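Why Do Crickets Sing?
by Jade Chan

If you have ever tried to fall asleep in September with the window open, you already know a cricket. You may not like him very much. It is nearly always a him, because in most kinds of cricket only the males sing.

He doesn't use his mouth, either. A cricket's mouth is for eating, and he takes that job seriously. The song comes from his wings. One wing has a row of tiny bumps on it, like the teeth of a comb. The other has a hard edge called a scraper. He lifts both wings, rubs the scraper along the bumps, and out comes a chirp. Scientists call this stridulation, a word you can use to annoy your family at dinner. 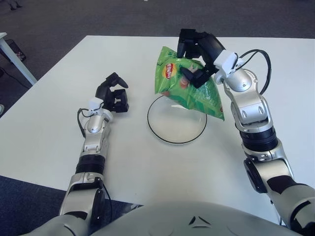
So what is he saying? Mostly, "Hello, I am over here, and I am wonderful." A female who likes the sound will walk toward it. If another male turns up instead, the song changes to something louder and ruder, which means "Go away." Sometimes there is a fight. Crickets fight by kicking, biting and shoving, and the loser usually goes quiet for a while.

To hear all this you need ears, and crickets keep theirs on their front legs, just below the knee. It sounds silly - but then a cricket might wonder why you keep yours next to your hat.

Crickets also chirp faster on warm nights and slower on cool ones. Their bodies don't make much heat of their own, so when the air cools down, their muscles slow down too. At 55 degrees Fahrenheit many of them hardly bother.

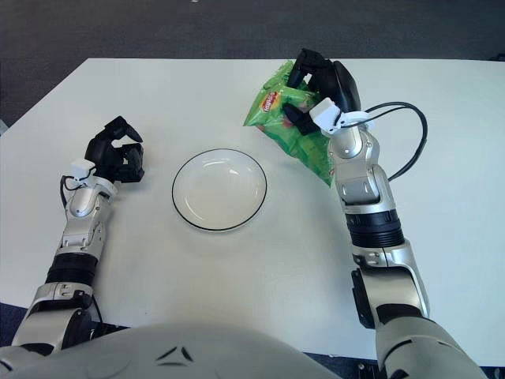
A plate and a green bag of potato chips.

What do they eat? Leaves, seeds, fruit, dead insects, and now and then a smaller cricket who wasn't paying attention. Manners are not their strong point.

Try it yourself: go outside after dark with a grown-up and find a cricket by its song. Walk slowly. When you get close, he will stop. Stand still for 10 minutes if you can bear it, and he may start again, usually from a spot you were sure you had already checked.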